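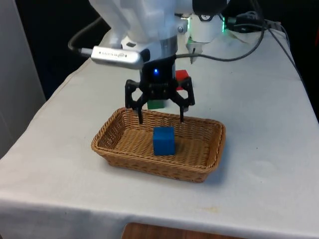

Hay trabajos que suenan mejor contados en una cena. «Enseño a robots» es uno de ellos. Luego llega el martes y lo que haces es mover cubos de colores y una cesta de mimbre durante toda la jornada, con la misma cara con la que otros rellenan formularios.

Llevamos desde abril reuniendo ejemplos para Flekent, nuestro modelo de manipulación. La tarea se enuncia en una línea: cubo a la cesta. Hay tres cubos, rojo, verde y azul, y el modelo tiene que aprender a coger el que se le pide. Tenemos 781 episodios guardados, de los cuales 106 están en una carpeta llamada «dudosos» que crece con más alegría que la otra.

¿Qué es un episodio dudoso? Pues uno en el que yo, que teleopero el brazo, me lo pienso demasiado. El modelo copia lo que ve, y si me quedo tres segundos parado encima del cubo decidiendo si bajo o no bajo, aprenderá que la indecisión forma parte de la técnica. Ama Acheampong, que revisa las grabaciones, me devolvió 44 la semana pasada con una sola palabra en el comentario: «titubeo». Me han hecho evaluaciones de desempeño más cariñosas.

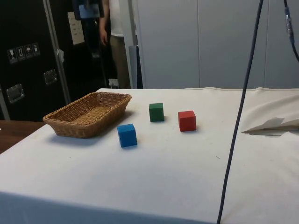

Lo que más cansa es recolocar. Entre episodio y episodio hay que cambiar los cubos de sitio, y ponerlos «al azar» se me da fatal. A la décima vez ya me salen siempre los mismos triángulos. Ama lo vio en un gráfico antes que yo en la mesa, así que ahora las posiciones las sortea un script y yo obedezco – el único aquí que recibe órdenes de una máquina soy yo.

La cesta también se mueve y se gira, por lo mismo. En Eltano, mi anterior empresa, la dejábamos fija y el modelo acabó soltando las piezas en el punto exacto donde debía estar la cesta, estuviera o no.

Me quedan 16 episodios para cerrar la tanda, todos con el cubo verde. Mañana sigo, procurando no titubear.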